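Prerkomis
Home / Equipment / Two-Arm Cells / Trenero Bench Cell

Trenero Bench Cell – planning and ordering

The Trenero is a two-arm bench cell for handling trays, boxes and small parts on a single work surface. Both arms come with two-finger grippers. Orders placed through Prerkomis include a simulated layout of your cell, which you approve before any hardware is booked.

Lead time is 31 working days from layout approval. Cells ordered after October 3, 2025 will ship in November at the earliest.

What to budget for

The base price covers the arms, the grippers, the bench frame and the simulation work. It does not cover freight, floor anchors, guarding or part fixtures. Fixtures are the line most buyers leave too low. If your tray sits on raised supports, allow for a spare set – they take more knocks than anything else on the bench.

Simulated layout, gripper view and bench view: 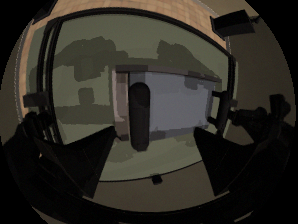
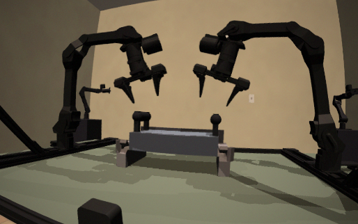
Training for 2 operators is included. Additional operators are charged per person, and the sessions can be held at your site or at our Plitevport shop.

Before you ask for a quote

Send us the length, width, height and weight of your largest and smallest parts. A sketch with dimensions is fine. We also need the ceiling height over the bench, the distance to the nearest wall and the location of your power outlets. If you plan to run more than one shift, say so, as it changes the service plan.

Layout changes are free up to the fourth revision. After that they are billed by the hour.

Service plans

Standard: 4 visits a year, parts billed separately.
Extended: 4 visits a year, gripper fingers and cables included. Contract term is 40 months.

Quotes and layouts: Samer Bataineh
Service and spare parts: Manouchehr Babaei

Freight is arranged through Sleiman unless you name your own carrier on the order form.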